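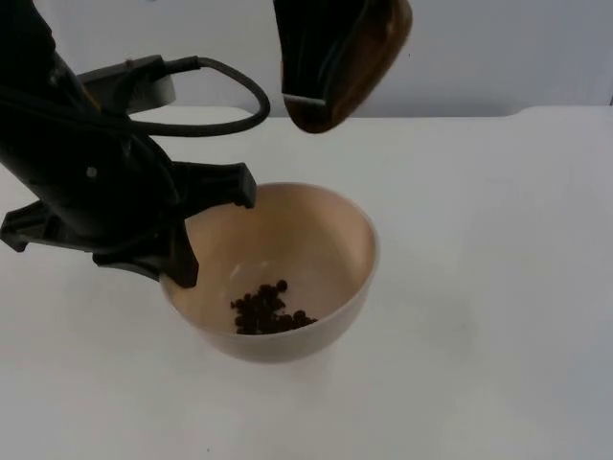 *Left arm with the black parallel-jaw gripper at the rim of the bowl.*

## Boltov parallel gripper, long-term notes

August 2026

I bought two Boltov grippers in April to replace the Gravelen units on our bench arms. The left arm has now logged 3,481 close cycles, most of them on bowls and cups. These notes cover that side only.

**Fingers.** Chunky, with flat faces and sharp corners. Flat faces are good on boxes and poor on curved walls, where contact shrinks to a narrow line. On round bowls the Gravelen held better at low force. Above force setting 3 the difference disappears.

**Opening.** Wide enough to straddle a rim with margin for pose error. I stopped retuning the approach after the first week.

**Cabling.** The weak point. The supplied cable is too long for a short arm and stands out in a loop above the housing. It snagged twice during wrist rotation. Kadir Karakaya at the Nollville shop clips his to the housing, and I have since done the same on the right arm.

**Controller.** I ran it from a Cao board with stock firmware. Position readback is steady. Force readback drifts after a long session and needs a re-zero -- the manual mentions this once, in a footnote.

**Small parts.** Not suitable. Out of 488 attempts at single beans, it closed on the bowl floor or on several beans in most of them. Narrower tips are sold separately and I have not tried them.

**Wear.** One finger screw worked loose at week 9. Threadlocker fixed it.

I would buy it again for rim grasps and boxes. For curved walls at low force, keep the Gravelen.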